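Skandcombe Benchtop Kit 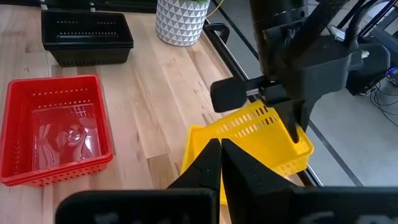

The Skandcombe Benchtop Kit is a two-arm robotic workstation designed for sorting, packing and container-handling tasks at table height. It is made by Culteck, a small automation firm, and sold mainly to training colleges, university laboratories and light-industrial workshops. The kit consists of a pair of arms with two-finger grippers, a wrist camera for each arm, a control unit and a licence for the Pullamer software used to record and replay tasks. Buyers supply their own table and the items to be handled.

Background

Culteck began as a repair business for packaging machinery and moved into small robotic systems after several customers asked for something that could be shifted from one bench to another. The first Skandcombe product was a single arm sold without software. It found a modest market among hobbyists but was considered awkward to program, and the company withdrew it when the Benchtop Kit was ready.

The design of the current kit is credited to Jolene Halliday, who joined Culteck as a mechanical engineer and later became head of product. Halliday's team settled on a paired layout after trials in which a single arm had trouble with wide, light containers. A tub pushed from one side tended to slide away across the bench, and a second gripper was the simplest way to steady it. The name Skandcombe was carried over from the earlier arm.

Hardware

The two arms are mechanically identical and can be swapped between mounting positions. They may be fixed to a metal frame, to the edge of a table or to a free-standing column, and the mounts need not match. Each gripper has a pair of tapered black fingers that close in parallel. The fingers are held on by two screws apiece and are treated as wearing parts. Maximum finger opening is 140 millimetres, enough for most small cartons and for the rim or wall of a plastic basket.

The wrist cameras sit behind the fingers and look forward along them, so that the operator sees the approach to an object from the gripper's own position. Colour balance is set automatically at start-up and can be locked. Cables from each arm run back to the control unit, and Culteck recommends leaving a loop of slack near the shoulder so that the wrist can turn through its full travel.

The control unit is passively cooled and runs from an ordinary wall outlet. An emergency stop button is supplied on a separate lead. Total weight of the kit, packed in its two cases, is 44 kilograms.

Software

Pullamer runs on a laptop or desktop computer connected to the control unit. An operator guides the arms through a task, either by hand or with a pair of leader handles sold separately, and the program stores joint positions alongside the camera footage. Recordings can be trimmed, labelled and organized into sets. Files may be exported in an open format for use in other programs.

Replay is available at reduced speed for checking. Later versions added a basic planner that adjusts a recorded motion when an object has been moved a short distance from its original place. The planner works best on rigid items with clear edges. Clear plastic and other reflective surfaces remain a known weakness, and the manual advises users to reposition overhead lights when glare falls on the work area.

Typical use

Much of the published teaching material for the kit deals with household and warehouse containers: open baskets, bins, planters and trays in a range of colours. Slotted plastic baskets are often chosen for introductory exercises. They are cheap and light, and their thin walls give the fingers something to pinch. Common tasks include lining baskets up along a table edge, tilting one to empty it, nesting one inside another, and transferring a small item between two of them.

More advanced exercises require both arms to work on the same object, with one gripper bracing a wall while the other lifts or turns. Collision avoidance between the arms is handled by Pullamer, although it can be switched off for close work.

Reception

Reviews have generally been favourable toward the hardware and more divided on the software. Teoh, a trade newsletter covering small-scale automation, praised the grippers and the ease of changing mounts, but described the Pullamer labelling screen as slow and the printed manual as too thin. The same review noted that calibration took around 2 hours on first set-up, considerably longer than the quick-start guide suggests. Culteck has since revised the guide.

Some college instructors have criticized the decision to sell the leader handles as an extra, arguing that hand guidance is tiring over a full class period.

Availability

As of March 2026, the kit is sold directly by Culteck, with or without the leader handles. Replacement fingers, cables and camera covers are stocked individually. The single-arm model is no longer made, but its mounts fit the current arms.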